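Removing one diagonal strut from a blue rack upright to reach crates from the side

Posted in Storage and Shelving, 2025-03-23

side_aisle
We have a run of secondhand racking in our unit in Bunedstead. Uprights and struts are blue, the long horizontal members are red. The rack was put up in February by the previous tenant. There is no load plate and no paperwork. The only marking I can find is a Durneter sticker on one upright, half worn off.

We keep small ribbed plastic crates next to the end frame. They are green, they stack, and a full one weighs 23 lb. I would like to move them to the lowest level inside the rack and pull them out from the end, because the front of that bay is usually blocked by flat cardboard. The diagonal struts in the end frame are in the way. Taking out the lowest one would give enough clearance for a crate to pass. 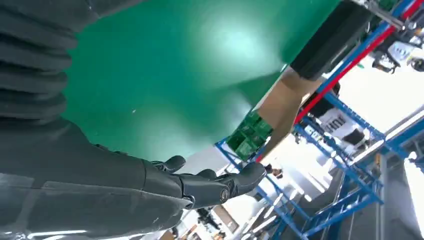 Blue rack with its crossing struts and the red bar; small green crates at the edge of the green surface.

The load on that bay would be more than 400 lb in total, counting what is already on the upper levels. Each strut is held by one bolt per end, so removal is easy. My reasoning is that the two uprights carry the weight and the strut only keeps them square, so on a lightly loaded bay the loss should be small. Is that correct? If not, would a flat bar bolted straight across at the bottom be an acceptable substitute?

boltcircle
No, leave the strut where it is.

An upright is a column. How much it can carry before it buckles depends on the length between the points where it is held. The struts are those points. Take out the lowest one and the unsupported length at the bottom of the frame gets much longer, and the bottom is where the load is highest and where a pallet jack is most likely to hit it. The strut also passes sideways force down to the floor. A low total weight helps, but you have no plate, so you don't know what you are subtracting from.

A flat bar straight across does not replace a diagonal. Two uprights with horizontal bars and no diagonal make a rectangle, and a rectangle with bolted corners can lean. The frame may look fine until somebody bumps it.

Things to check while you are there:

Anchors – every footplate bolted to the floor, no missing bolts.
Beam locks – a safety clip or pin at both ends of every red beam.
Plumb – hang a line from the top of the end frame and measure the offset at the bottom. Write it down and measure again in a few weeks.
Struts – straight, no kinks, bolts tight. Replace a bent one with the same part. Don't hammer it back.

For a rating you need the maker or a rack inspector. If they can't identify the frame, it should be unloaded until they can.

palletgap
We have a similar rack with no strut at the bottom and it has been fine for years. I think some of them are made like that.

boltcircle
Some are. The lowest panel on those is designed that way, usually with a heavier upright section. It doesn't follow that you can take one off a frame that was built with it.

lowbay_k
Agree on the strut. On the access problem, move the cardboard and not the steel. Stand the flat sheets on edge in a vertical divider at the far end of the run and the front of the bay is clear again. We use a Barnis divider with 2 inch slots, but anything that keeps the sheets upright will do.

Then put the crates on a wheeled base at floor level, under the first beam. You pull out the whole stack from the front and never need the end. Check the clearance under the beam first. Ours is 50 inches and we stop one crate short of that so nothing catches.

side_aisle
Thanks. Strut stays. I checked the anchors and one footplate on the end frame is short a bolt, so the bay is being emptied until that is fixed. Still looking for someone who can read the sticker.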